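Handout 4: Two arms, one tub
Evening course in home and shared-shop robotics, Skekdale workshop
Notes by Deming Peng

Bring this to the bench. It will get damp, and the spare copies are in the drawer marked "manuals," along with no manuals.

## Where we left off

Last session you all got one arm to pick up a foam block and put it somewhere else. In most cases it was the somewhere else you had in mind. Now we add a second arm, a tool, and water. The task is called Sirklow in the course folder. One arm works the net, the other keeps the tub where the first arm thinks it is, and the toy fish are supposed to end up out of the water.

A person of three can do this. Keep that in mind when you're tempted to brag about your success rate.

## Picking up the net

A fishing net is a rude thing to hand to a parallel gripper. The handle is thin and smooth, all the drag is out at the hoop, and the jaws touch it along a very short line. Close them gently and the net swivels as soon as the mesh meets water. Close them hard and you learn how the handle was made.

What works in our shop:

- Grip the stem close to the hoop. You lose reach and gain control, and reach was never the problem.
- Start at 18 percent grip force and go up in small steps. Write each step down. "I turned it up a bit" isn't a log entry.
- Start with the hoop flat on the table. It gives you a known angle, possibly the only one you'll have all evening.
- Approach from above, jaws square to the stem. A crooked grip looks fine until the wrist turns.
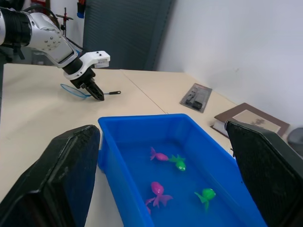
Why not bolt the net straight to the wrist and skip the gripping altogether, Mersha wanted to know, and would it count? It would work very well, and it would count as a different course. The point of Sirklow is that the arm picks up a tool made for hands, uses it, and puts it down again. Bolt it on at home if you like. Your fish won't file a complaint.

## The tub is also a moving part

Students treat the tub as furniture. A plastic tub with water in it slides when pushed, flexes when squeezed, and keeps sloshing after everything else has stopped. If the holding arm squeezes harder, the walls bow in and the water comes up. If it lets go, the first bump from the hoop shifts your whole coordinate frame and the net arm goes on scooping where the tub used to be, with great confidence.

So: set the holding arm's position first, then its force, then leave it alone. Don't tune both arms at once. I have tried it, and all I got was a wet floor and a theory I couldn't test.

If your tables are pushed together, check that they're level with each other before you calibrate. Then clamp them. Calibrating first and clamping second means calibrating twice.

## Floating targets

Toy fish drift. They also crowd together, and the net's own wake pushes them off just as you arrive. Go in beside the fish, get the hoop under the surface, and move sideways slowly before you lift. Slow means slower than that.

Take a fresh position for the target right before the hoop goes in. A position from four seconds ago is history.

## Scoring

We ran the Grumdale script last February for 100 attempts and logged 51 clean scoops. A clean scoop means one fish or more in the net, tub still in place, net still in the gripper. Two out of three is a failure, however good it looked.

## For next time

1. Run ten attempts with the holding arm on and ten with it off. Same grip force for both.
2. Log every miss with a cause. "Fish" isn't a cause.
3. Read the section on wrist limits, especially if you skipped it before.
4. Bring a towel. The shop towel has been through enough.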